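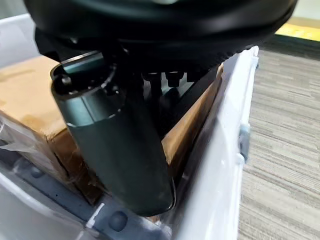
The wrist view over a white container, with a film-wrapped box inside.

Fasia 2 is out, and I've spent way too much of my week with it (my inbox can confirm). If you missed the first version, Fasia is the grasp planning package from the small software team at Tsai, over in Stetcombe. It takes what a wrist camera sees, works out where the fingers should go, and hands the arm a path to get there. The new release went up on 2026-01-25, and the big change is what happens in the last bit of the approach, when the gripper's own hardware starts filling up half the view.

Anybody who has worked with a wrist camera knows that problem. You get a lovely clean look at the bin from up high, and then you come down and the picture is mostly housing, brackets and fingers. Version 1 dealt with it by freezing its last good guess and going in blind. That was fine for a box sitting out in the open and pretty miserable for a box sitting close to a container wall, which in my experience is every box!

The new one keeps looking. It holds a mask of the gripper's own parts, worked out from the joint positions, and throws those pixels away before it does anything else. Whatever's left over goes into the pose update, even if it's just a strip of cardboard and a corner. The team says the update now runs 18 times a second all the way down to contact, on the same computer that used to manage one look and a prayer.

I got to try it at the test shop in Suvcombe, and what I liked most was the replay tool. You load up a run, drag the slider, and it shows you the mask, the pose guess and the planned path side by side, with a little bar underneath for how sure the planner was at each step. I could have played with that for hours. When a pick goes wrong you can usually find the exact spot where the bar drops, and then you can argue with your coworkers about something real for a change.

Shiny stuff has its own section in the release notes, and it's the part I'd read first. Plastic film is a pain because the bright patches slide around as the camera moves, and the old planner kept reading them as edges. Now it compares several views along the approach and gives less weight to anything that doesn't stay put on the surface. Same idea for clear panels and glossy work surfaces, where shadows and reflections of the gripper can look an awful lot like a second object lying there.

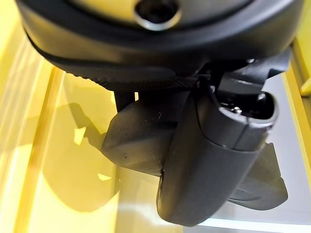 Holding on to rounded things got some attention too. With a smooth part that tapers toward one end, a tiny error in finger height can mean you're squeezing on a slope, and the part wants to squirt out the bottom. Fasia 2 scores each grasp for that now, and it'll pick a boring grip around the body over a clever one near the tip. You can turn the penalty up or down in the settings file, and I'd start with it up.

The team ran 478 test picks in December before they locked the release, and they've put all the logs online, including the failed ones. I went through a good chunk of those (yes, for fun). Out of the whole pile, 81 were stopped by the planner itself before the fingers closed, with a note in the log saying why. I love that. I'd much sooner have an arm that backs off and asks for another look than one that mashes ahead into the side of a bin.

It isn't all roses. Calibration is still a chore, and the mask is only as good as your model of the gripper, so if you've bolted on an extra bracket or swapped the fingers you have to go and update that file yourself. I forgot once and the planner spent ten minutes convinced that a bracket was the thing it should be picking up. There's a warning for it on the wish list, apparently, but it didn't make this release. The docs are also thin on two-arm setups, and the install script made me restart twice.

Upgrading from version 1 is free, and old settings files load fine, although the grasp scores won't match your old ones, so don't compare them across versions. Make a copy of your calibration folder before you run the installer. The next update is supposed to bring a faster replay export, and I'll post again once I've had a go at it.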